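Last updated 7/23/24

The Radio from Karker

My aunt Soledad left me a radio that didn't work and a note that said "Marisol can fix it." I am Marisol. I had fixed exactly one thing in my life, a lamp, and it turned out okay (mostly).

So I drove it over to Tavion's place on Pennington, where he's had a repair bench in the back room for as long as I've known him. He let me have the bench for the evening and went off to make chili. "Don't rush it," he yelled from the kitchen. "And don't drink out of the mug!"

I wasn't going to drink out of the mug! But I did clear myself a spot on the blue mat and put my elbows on it like I was about to play cards. I'd brought the radio in a pillowcase, still smelling of her hall closet, and I just sat there for a while with it in my lap, thinking about the summer she drove me 700 miles to Gatton with the ball game on the whole way.

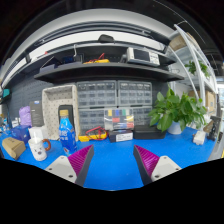

Tavion came back with two bowls and asked if I'd opened it yet. I hadn't. He handed me a screwdriver and we got the back off, and there, folded small and tucked beside the speaker, was a second note in her handwriting.

"Took you long enough," it said. "Try new batteries."

I laughed so hard I got chili on my sleeve. Then I went to look for batteries.

Contact | © 2024 Marisol Benavides | Back to top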